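# Fiber Crafts II – Session 9 notes, small toys and soft rings

Handout for the Saturday group. Bring your own yarn needle, we ran out last time.
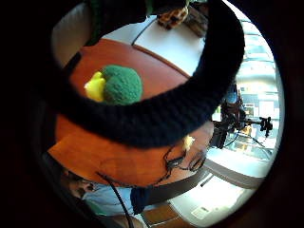

**UNIT 2: ROUND FORMS**

Two basic shapes today, ball and ring. Almost every small toy is one of these with stuff sewn on.

**Ball**

- Knit in the round, small needles. Tight fabric or the stuffing shows.
- Increase evenly up to the widest row, work straight, then decrease the same way. Write the rows down!!
- Stuff before the last decrease round. More than you think. Roll it between your palms, check for flat spots.
- Textured stitch (seed, moss) hides lumpy increases. The green ball has that nubbly kind of surface, good one for beginners.

**Felt parts**

Beak, wing, ears, whatever. Yellow on green reads well even at small size. Cut a paper pattern first. Pin, step back, look, move it. A felt piece on the side can pass for a beak or a wing depending on the angle, so decide before sewing, then add eyes to match.

Matching thread, tiny whip stitches. No glue – it goes stiff and peels off in the wash.

**Ring**

- A long tube joined end to end. Ours is the Thampi pattern, 108 rows, plain knit all the way.
- Fuzzy dark yarn is hard to read. Count with your fingers, or run a light colored thread in every 9 rows.
- Graft the ends, dont just seam them. A seam makes a ridge and the curve kinks there.
- Stuff lightly if you want it to drape. Packed hard it stands up like a bagel.

Ayman asked about blocking fuzzy yarn: no steam iron directly on it, flattens the pile. Damp cloth, leave overnight.

**Photographing your pieces (for the June folder)**

Daylight from a window. Polished wood gives a warm background but watch the reflections, they come up as pale patches. Black yarn goes to a blob next to a bright window, so turn the piece untill you can see the fuzz on the edge.

**Homework**

1. One ball, any color, textured stitch.
2. One felt piece pinned on, NOT sewn. We look at placement together.
3. Read Sastry, ch. 2 (joins).

Questions to Khrystyna Maksymiv, room 1441, before class.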